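Iltamar Publishes House Rules for Two-Armed Robots, Including One About Cups
Last updated: May

Iltamar has released the second edition of its good practice guide for two-armed tabletop robots, a document written for the people who have to stand next to them. The guide is available free of charge to any workshop, lab or teaching kitchen that asks, and to several that did not ask but were sent it anyway.

The first edition ran to 300 pages. Feedback was polite and unanimous. The new one runs to 14, with larger type.

The guide grew out of work at the Herrero test hall, where Iltamar and its partner Lomau run pairs of arms through household handling jobs such as pouring, stacking, passing and putting away. After more than 2000 logged sessions, the partners found that most of their written incidents had little to do with software and a great deal to do with what had been left on the table. A pen, for instance. Also a sandwich, which is covered in its own paragraph under "Foreign Objects."

The main rules in the second edition are plain enough to be read aloud before a shift, and Iltamar recommends exactly that. The work surface holds the items named in the task and no others. Both arms are treated as live whenever either one is live, even if the second has been standing still for so long that people have begun hanging jackets near it. An open gripper counts as a moving part. Containers are checked before the session for chips, cracks and forgotten coffee.

The section on drinkware is the longest. It asks operators to record, for each container, whether the cap is on or off, and to have that settled before the arms are powered. It also sets an order for tasks with two containers: one arm takes hold of the first, and the other arm waits, open, until the hold has been confirmed. Operators who feel the wait is too long are invited to time it, and then to wait anyway. 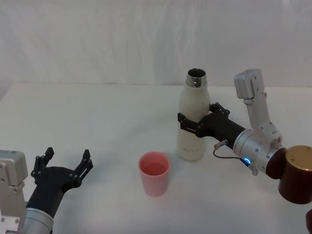 Two arms, one pink cup and one uncapped bottle, with the right-hand gripper on the bottle.

Trutik, which makes training material for machine operators, has turned the guide into a half-day course. It consists of a short reading, a walk around the cell and a practical exercise in which trainees set up a table according to the rules and a second group is paid in pastry to find what is wrong with it. Pastry consumption in the pilot was higher than budgeted.

"We have all read safety documents that seem to have been written by someone who had been told about robots over a bad phone line," Iltamar said in a statement. "This one was written beside the table. It uses the word 'cup' when it means a cup. We went through the first edition and found we had been calling it an 'open-topped vessel of the user's choosing,' and we would like to apologize for that."

The guide does not replace national regulations or the instructions supplied by a robot's maker, and says so on its first page, its last page and the inside of the cover. Where its advice is looser than local law, local law wins. Where it is stricter, Iltamar suggests trying it for a month and seeing who complains.

Changes from the first edition include a one-page checklist that can be fixed to the cell door, a new section on cables and a clear rule for stopping work: anyone present may call a stop, including visitors, and no one has to justify it until the arms are still. The appendix on recommended lanyard colors has been withdrawn.

Lomau will adopt the guide at all of its own test cells from May. Comments on the text are welcome in writing and will be considered for the third edition, which Iltamar has promised to keep shorter than the first.

Copies can be requested from the Iltamar press desk, which is open until 4 p.m. and closes for lunch.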